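June 2026

I've got a bit of news for anyone round our way with a child under five and a bag of outgrown shoes in the hall. The Skakutura toddler group is coming back, and it's bringing a clothes and toy swap with it!

If you had a baby in the last few years you'll probably know the name. Skakutura used to meet in the hall on Grewal Road, and then the hall's roof went, and then the group sort of drifted into people's kitchens (mine included, I'm still finding raisins). I went along for a couple of winters with my youngest and it was the one morning of the week when I drank a whole cup of tea while it was hot. So yes, I'm biased.

Wulan Harahap has taken it on. She ran the music sessions at Brastesow library before her twins were born, and if your child came home singing the one with the snail and the umbrella, you have her to blame. I rang her last night for the details and we were both interrupted so many times that the call took over 30 minutes, but I think I got everything down.

The first session is in July, in the downstairs room at the Cesent centre. Doors open at half past nine and it finishes at quarter past eleven, so you can still get home for lunch and a nap, if yours is a napper. It'll run every week after that, school holidays included — Wulan was very firm on that point, and having spent last August trying to entertain a three-year-old and a seven-year-old on my own, I could have kissed her down the phone. Older brothers and sisters are welcome during the holidays as long as they don't mind sharing the train set.

It's two pounds a family and that covers tea, squash and toast. There's room for 16 families at a time, and the waiting list from the old days had 114 names on it, though plenty of those children must be in Year 2 by now. You don't have to book every week. Just send a message to the group page the night before, and if it's full you'll get first pick for the next one.

Now, the swap. It'll be on the first session of each month, at the far end of the same room. Bring up to six things, clean and with all their bits, and take home up to six. Clothes go from newborn to age five. Shoes are fine if they've still got some tread. Books, puzzles and wooden toys are all wanted, and Wulan says she would love some dressing-up clothes, especially anything that isn't a princess or a fireman. No car seats, please, and no cot mattresses.

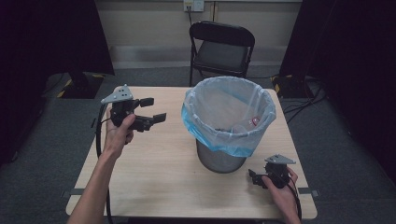
I asked whether you could come to the swap with nothing to swap, and you can. I was pleased about that. When my eldest was tiny I hadn't got anything to hand on, everything we owned was already on its third baby, and I used to feel a bit awkward standing there with an empty bag. Wulan's keeping a rail of spare coats and wellies going as well, and you can help yourself from that at any session, swap or no swap.

Buggies can be left in the porch, and there's a changing table in the loo next to the kitchen. The car park is small and fills up with the swimming lot by nine, so I'd walk or get the bus if you can. It stops right outside.

She's also after a couple of people who could do the toast once a month. You'd need to be there by quarter past nine, and you get in free that week (and first go at the jam). I've put my name down already, so if you fancy doing it with me, leave a comment or catch me at the school gate. I'll be the one carrying a scooter nobody wants to ride home.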